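HSK 192 – Linen Care and Room Standards
Unit 6 notes: terry, sorting, folding
Instructor: Annag Tosh
Lab help: Obsa Tekleab (mornings), Jaxon Bergeron (after 2)

Bring these to lab. Quiz covers everything up to the fold steps. Stain chart is a seperate sheet, get it from Obsa if you missed February.

What terry is

Woven cloth with loops standing up from the base. Loops = more surface = takes up more water. Loops on both sides for most bath towels, one side only for some robes and the cheaper kitchen stuff.

Loops can be cut (velour face, feels soft, doesn't soak up as well) or left whole. We only handle whole loop in lab.

Words you need:
pile – the loops
ground – the flat weave underneath
selvage – the long finished edge, runs the length of the towel
hem – the short end, turned and stitched
dobby – flat decorative band near the hem, not every towel has one

Selvage vs. hem will be on the quiz. Half of section A mixed them up last term.

Washing, quick version

Wash colors apart from whites for at least the first few loads. Tan, peach, rust and so on go in with the mid tones. Skip softener, it coats the loops and the towel stops drinking. Don't pack the drum. If you can't get your hand in flat above the load it's too full.

Shake each one before the dryer. One hard snap, hem in both hands. Stands the loops back up and gets the twist out.

Pull a snag = wrong. Cut it close to the ground with small scissors. A cut loop will not run, a pulled one will.

Sorting at the table

Clear table first, nothing on it but the piece you're working on. Three bins: fold, rewash, rag. Decide before you fold. Check in this order – stains, hems, selvages, thin spots. Hold thin spots up to the light.

Rewash anything that smells even a little. Rag pile is Tomoyo Maruyama's call, not yours, so leave it in the bin and she'll go through it at the end.

Finding the corners

This is where people lose time. Towel comes out of the basket in a lump and they start grabbing at the middle. Don't. Look for a corner first. In a heap there is usualy one hanging out lower or thinner than the rest. Take it, lift, and let the weight drop. Then run your other hand along the edge (hem or selvage, doesn't matter yet) till you hit the next corner. Now you've got two and the rest sorts itself out.

If no corner shows, pick up any edge and follow it. Still lost – spread the lump with flat hands from the center out. Takes longer.

Terry grabs itself, and it grabs felt and other fuzzy table covers too. Lift and lay it down again, dragging just bunches it.
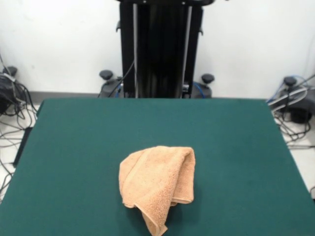 Fig. 6.1. Terry towel before folding. Start from the thin corner trailing toward the near edge of the table.

Look at Fig. 6.1 before you come in and work out which part you'd lift. The rounded fold at the top is no use to you, there's cloth doubled under it. Same goes for the layered part hanging down on the right.

Fold steps (bath size, shelf fold)

1. Lay flat, hems left and right, selvages near and far. Smooth with forearm.
2. Near selvage to the middle line. Far selvage over it to meet the near fold. Thirds, basically.
3. Left hem to center, right hem to center. Leave a finger gap.
4. Close like a book.
5. Turn so the round fold faces out on the shelf. No hems showing.

Hotel fold is the same thru step 2, then halves twice. Guest rooms get hotel, pool gets shelf.

Common marks off: dog ears at step 3, uneven thirds, hem peeking out the front, stack leaning. Iraís Quintero grades the stacks and she does look at the back of them.

For next time

Read pp. 19 to 24 in the packet. Practice the shelf fold at home on whatever towel you have, ten times, start from a dropped heap every time and not from flat. Write down where you got stuck.

Fitted sheets next unit. Bring a pen, lab tags get filled in by hand. Supply closet code is 2458, close the door after you.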